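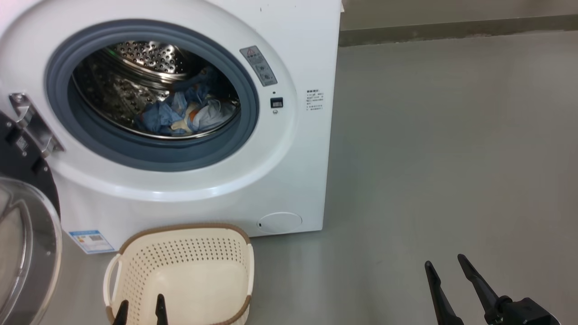
Laundry Room FAQ
Cassim House, Tristville
Updated 19 November 2005

When can I use the laundry room?
Any time between 7 a.m. and 10 p.m. The last wash should be started by 9. The walls on the ground floor are thin and the spin cycle carries.

How much does a wash cost?
Nothing. Water and power for the laundry room are included in the rent until the end of January. Any change after that will be posted on the door.

How much can I put in one load?
Up to 16 pounds of dry clothes. If you don't own a scale, fill the drum loosely and leave a hand's width of space at the top. Jeans and towels take up water and get heavy, so go lighter with those.

Can I wash jeans with other things?
With other blues and darks, yes. Turn them inside out, close the zippers and use the 29-minute cold cycle. New jeans should go in alone the first two or three times. White shirts in with denim will come out gray sooner or later.

What detergent should I use?
Low-suds only. Urari powder and Ultiretti liquid are both fine and the shop on the corner carries them. Regular detergent foams too much in a front loader and the machine will keep adding rinses.

The door won't open. What do I do?
Wait. The lock takes a minute or two to release after the drum stops. If you can see water standing behind the glass, don't pull on the handle - run the drain setting first and try again.

Why is there water in the fold of the rubber seal?
A little is normal. Wipe it out with a dry cloth after your last load, and feel along the bottom of the fold for coins, hairpins and baby socks. Leave the door open when you go so the drum can air out.

Who cleans the filter?
We do, once a month. It is behind the round cover low on the front. Please don't unscrew it yourself, as whatever water is left inside ends up on the floor.

My clothes came out soaking wet.
Usually the load was too small or had one heavy item in it, such as a bath mat, and the machine couldn't balance. Add a couple of towels and run a spin at 900.

Someone left laundry in the machine. Can I move it?
Yes, once it has been sitting finished for 60 minutes. Put it in a clean basket on the shelf. Please don't put it in the dryer for them - some things shrink.

Can I dye clothes in the washer?
No.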